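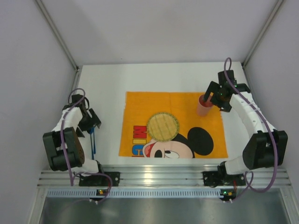

TARKEL, March

Pladside today released version 10 of Bandeck, its planning and control software for two-arm tabletop workcells. The release replaces the previous single-arm task planner with one that holds both arms in a shared schedule, and it adds a perception module for work on cloth and other soft surfaces.

Bandeck runs between the arm controllers and whatever supplies the task, which may be a learned policy, a script or an operator. It keeps a model of the enclosure, the tabletop and both arms, and checks each proposed motion against that model before it is sent. In earlier versions the second arm was treated as a fixed obstacle while the first one moved. Version 10 plans for both, so one arm can stay at the side of the table while the other reaches for a cup, and the parked arm can be given a new target before the reach is complete.

The perception module, named Farina, was written for table-setting tasks, in which a cup and a coaster share a cloth. Printed fabric was a known source of error. Large dark shapes in a cartoon print, such as the ears and outlines of a Mickey Mouse head, could be returned as separate objects, and block lettering close to a coaster could pull the coaster's estimated edge outward. Farina fits the cloth first as a single surface with its own boundary, then looks for objects that stand above it or overlap it.

"Most of our false detections came from the print," said Châu Lý, perception lead at Pladside. "A woven coaster on top of a character's head gives you three or four strong edges in a small area. We stopped asking the detector to sort those out on color alone."

Grasp planning for open cups has also changed. The planner now scores approaches in which one finger passes over the rim separately from approaches in which both fingers close on the outer wall, and reports the score for each. Users can set a preference per object. Taper is estimated from the visible side of the cup and can be overridden in the object file.

Other changes in the release:

Motion checks run at 300 Hz on the reference computer, up from 50 Hz.

Cable clearance is a configurable volume attached to each arm link. Previously it was a fixed margin around the elbow.

Session logs record the planner's rejected motions along with the accepted ones, and can be replayed offline.

A total of 487 reported issues have been closed. The full list is in the release notes.

"The scheduler is the part that took the time," said Tavion Pennington, who manages the Bandeck program. "Task files written for version 9 will load, but anything that relied on the second arm being frozen should be reviewed before it is run."

Version 10 is available now to customers with a current support agreement. Calibration files carry over without changes. Farina is included in the standard installation and is turned off by default; it can be enabled separately for each workcell. Version 9 will receive fixes for safety-related faults only.

Pladside develops control and perception software for small robotic workcells. The company is based in Tarkel.

Press contact: Pladside Communications, Tarkel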